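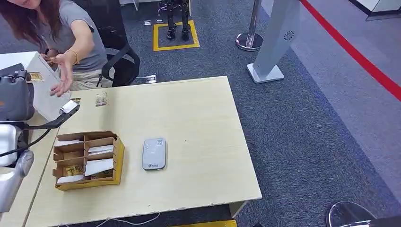

Rosine Le Goff said that a box with compartments was a promise, and that she had seen a lot of people fail to keep one.

Enikő Győri went on with the cards. She had been given until two to sort out the stationery at Cluraleo, a firm with 143 customers and, as far as she could tell, one working stapler. The organiser was cardboard with yellow trim. Mr Juhász had bought it in August during a sale, and he spoke of it as other men speak of a boat.

"What goes at the back?" Enikő asked.

"Condolences," said Rosine. "Then weddings. Then retirements, at the front, where people can see them and get ideas."

"That's a terrible order."

"It's how they were kept at Clandum. I was there eight years."

Everything had been done better at Clandum. The biscuits had been thicker and the envelopes had stuck down first time. Enikő had once looked the place up on a map and found it between a tyre depot and a pond, but she had kept this to herself, partly out of kindness and partly to use later.

She tried a white card upright in one of the compartments. It stood very nicely. She moved it to another compartment and it stood very nicely there too, so the box was going to be no help at all.
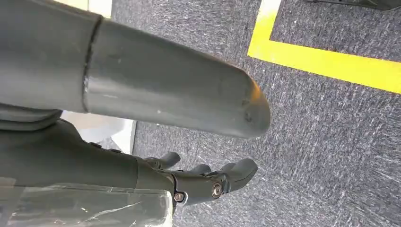
By half past eleven they had agreed on birthdays, and had stopped speaking over thank-yous. Rosine held that a thank-you card was really an apology and belonged with the apologies. Enikő held that there were no apologies, Mr Juhász having cancelled the order on principle.

Then there was the gold packet. It had come up from the cupboard with the rest, it was sealed, and neither of them would be the one to open it.

"Chocolate," said Rosine.

"Seals. For certificates."

"Who here has ever had a certificate?"

Enikő thought of the fire drill and let it go. She put the packet in a compartment of its own and wrote JESTETSKA on a slip of paper, Jestetska being the customer who complained most and therefore the one most likely to have sent something by mistake.

"You can't file a thing under somebody just because you don't like them," said Rosine.

"What did they do at Clandum?"

There was a long pause.

"That," said Rosine.

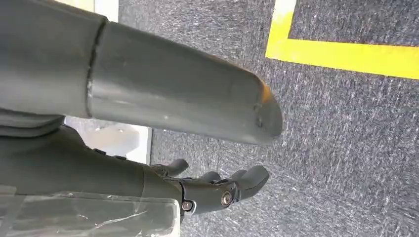

After lunch

Mr Juhász came in at twenty past two with soup on his cuff and stood over the organiser for some time. He ran a finger along the dividers. He asked where the retirements were and was shown them, and he took one out and read the inside, where there was nothing to read.

"And this?" he said, picking up the gold packet.

"Jestetska," they said together.

He nodded, put it in his jacket and went back to his office. They heard the door shut, and then, quite distinctly, the rustle of a wrapper.

"Could still be seals," said Enikő.

Rosine was already writing him a thank-you card.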